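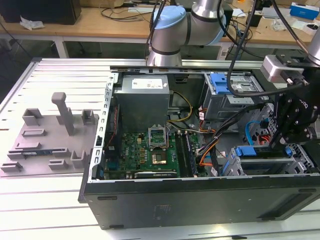
One student wrote in the course diary that the memory module was easy to take out but "very stubborn" to put back, and that the team had lost a whole afternoon on it. We met this remark in similar words from other teams of the Stunent project course, and it led us to change the order of the tasks.

4.2 Task order

In the first version of the course, insertion and removal were taught together for each part. In the present version the teams begin with removal only. Each team works on an open desktop tower which lies on its side, next to a printed fixture for the parts. The fixture was designed by the students at Pryor and its position is measured again at the beginning of each session.
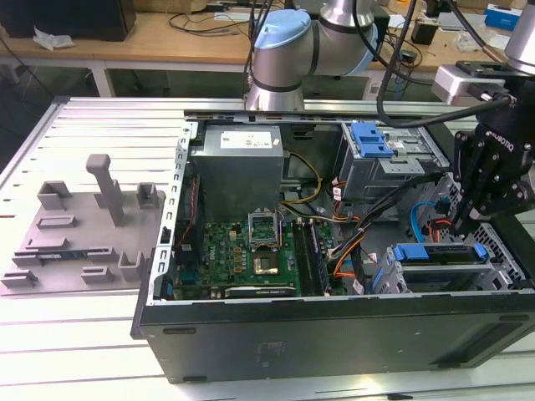

Figure 4. Gripper reaching into the open tower, with the parts fixture at left.

The teams wrote their motions in Plulto, our small scripting tool for waypoints and force limits. A script was accepted for grading when it could run without a person touching the arm. In total we collected 73 scripts from 12 teams. The drive carrier was chosen most often as the first part, and the students explained this by its plastic latch, which gives a clear place to grasp.
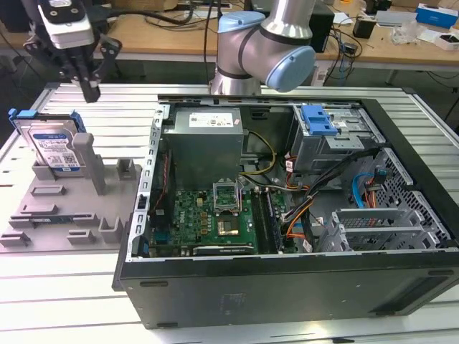 4.3 Insertion errors

Of the submitted scripts, 33 contained at least one insertion. We read the logs of these scripts by hand and sorted the errors by the step in which they appeared. Most of the errors came in the last few millimeters, when the part already touched its slot and the force limit stopped the arm. Students usually answered by raising the limit, although a small correction of the angle
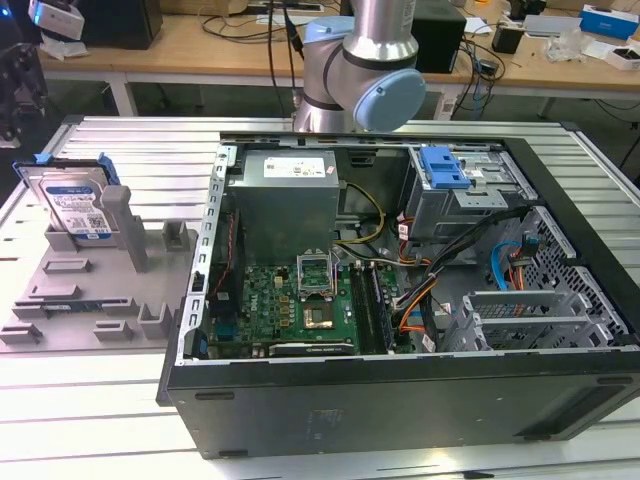
would have been enough in many cases. For this reason we now ask the teams to plot the force curve before they may change any limit. The teams at Gunddale tried this rule first, in June, and kept it for the rest of their course. Their reports became longer, and the discussion of contact was more careful than in the year before.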